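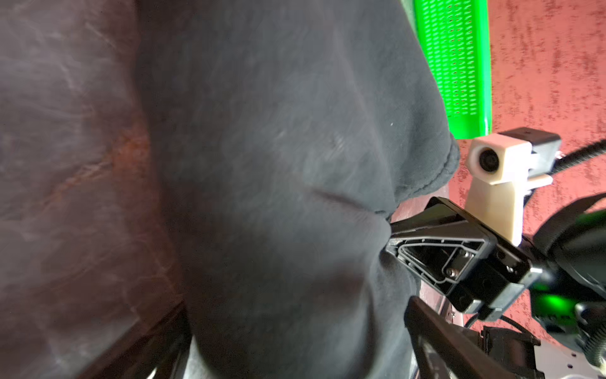

Kullus Everyday Fleece

Drawstring pants and pullover, sold separately
Item 936
Colors: Charcoal, Dusty Pink
Sold by Trellgate
Page updated 21 February 2021

Kullus calls this line "the last sweats you will ever need." We have heard that from every maker of sweats we have ever carried, and we are still selling sweats. What you get is a mid-heavy fleece in plain colors at a fair price, with a decent waistband and a few habits you should know before you order.

What the maker claims, and what we think of it

"Lint resistant." We don't agree. Charcoal shows pale specks, as dark fleece always has, and a soft matte face will hold on to whatever was in the dryer with it. Kullus says the finish on the yarn repels stray fibers. Maybe it does for a week. If you own a white cat or a stack of white towels, buy the pink or buy a lint roller.

"Wrinkle free." No knit this thick is wrinkle free. It doesn't take the sharp little lines a cotton shirt does, but leave it bunched up and you get big soft creases that need a shake and an hour on a hanger. The word we would have used is "forgiving," and we told the Kullus rep so. The hang tag still says wrinkle free.

"Flat hems." On the body of the pullover, mostly true when new. The stitched edges do like to roll outward after laundering, more so if you tumble on high. Smoothing them by hand while the fabric is damp puts most of it right. We would not pay extra for this feature, and you aren't being asked to.

"Preshrunk." Partly. Our own pair lost a little in the leg on the first wash and then stopped. The waist stayed put. If you are between sizes and tall, go up.

Fabric

Cotton and polyester, brushed on the inside. The tag gives the weight as 8 ounces per square yard. Kullus also prints the phrase "cloud grade" next to that number, and it has no meaning that we could get anyone to explain. By hand it feels thicker than the gym sweats at the discount store and thinner than an old-fashioned college sweatshirt.

It pills, slowly. Look for it first at the inner thigh and under the arms. Anyone who tells you a brushed cotton blend won't pill has something to sell you, and so do we, but there it is.

Waistband and drawstring

Covered elastic with a white drawstring on the pink pants and a gray one on the charcoal. The cords are long. They hang well past the waistband when untied, and people either like that or take scissors to them. If you cut them, knot the ends first or the cord will fray and then vanish into the channel on some Monday morning when you have no safety pin.

The string is real and does hold the pants up. We mention it only because the previous Kullus model had a sewn-on bow that did nothing at all.

Fit

Straight leg, medium rise, open at the ankle. The size chart from Kullus runs small through the hip, in our opinion, and we have asked them to redo it. Until they do, measure a pair of pants you already like, laid flat, and compare with the numbers in our own chart at the bottom of the order form. Ours came from a tape measure and a table.

The pullover fits boxy. If you want it close to the body you will be disappointed in any size.

Folding and storage

Kullus ships a card with each pair showing a folding method with a long list of steps and a trademark symbol. Skip it. Lay the pants down, fold them in half along the length so one leg sits on the other, run your palm from the waistband to the cuff to push out the creases, then fold again to suit the shelf. Tuck the cords inside the waist before the last fold, or they will catch in the drawer runner.

The pullover is bulkier than it looks on the hanger. Arms in, bottom up, done. It will make a soft rounded lump whatever you do, so give it the top of the stack. Vacuum bags will save you space, but the nap comes out of them looking tired, and we don't recommend them for longer than a season.

Washing

Cold, inside out, with like colors. Low heat or a rack. Do the charcoal alone for the first 2 washes. Kullus says the dye is fully fixed, and a formerly pale pillowcase in our back office would like to argue the point.

No fabric softener. It feels lovely once and then coats the brushed side, and after that the pants stop soaking up anything.

How it compares with the Petrenko

We also carry the Petrenko house pant, which costs a bit more. The Petrenko has deeper pockets and a tighter knit that sheds less. The Kullus is softer on day one and comes in a pink that isn't the color of bubble gum. After a winter of wear we think the Petrenko looks better. For sleeping in, or for sitting around on a Sunday, we doubt you would care. The Clukside fleece, which people still ask for, was discontinued last May, and the pairs turning up on auction sites at double the old price are not worth it.

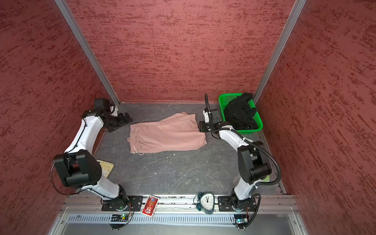 One buyer wrote to say we were too hard on the pink: hers had been through the wash every week since fall, the color had held, and the only thing she would change was the pockets, which let her phone slide out whenever she sat down. Fair enough on the color. On the pockets she is right, and we should have said so sooner. They are shallow and cut at a slant. Put your phone somewhere else.

Another asked whether the pants and pullover in charcoal match. They are meant to. Ours were close, though the pullover looked a touch cooler by a window. Dye lots vary, and ordering both pieces together improves your odds without guaranteeing anything.

Returns

Unwashed, tags on, within 2 weeks. We will take back a pair that has been tried on. We won't take back a pair the dog has tried on. If a seam lets go in normal wear, send us a clear photo of it along with your order number, and we will replace the item from stock or refund it. Kullus advertises a lifetime promise of its own, but the form asks for the original card, the one with the folding steps on it, so keep that if you plan on holding them to it.

Stock

Charcoal: all sizes in pants, no small in the pullover.
Dusty Pink: medium and large in pants, pullover on back order with no date we would trust enough to print.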